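Havham Hall Users Group, minutes, February

Meeting opened 7.05 pm. Previous minutes accepted.

1. Hot water. Kvam quoted $1438 to replace the kitchen unit. Accepted. Labour included.

2. Hire fees. Half-day rate to rise by $5 to $70 from next term. Carried.

3. Grant. Application for $3000 towards floor resealing lodged Tuesday. No reply yet.

4. Colour of side door deferred.

Closed 8.20 pm. 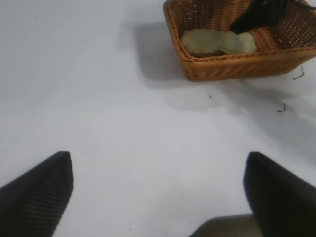 Woven basket on white tabletop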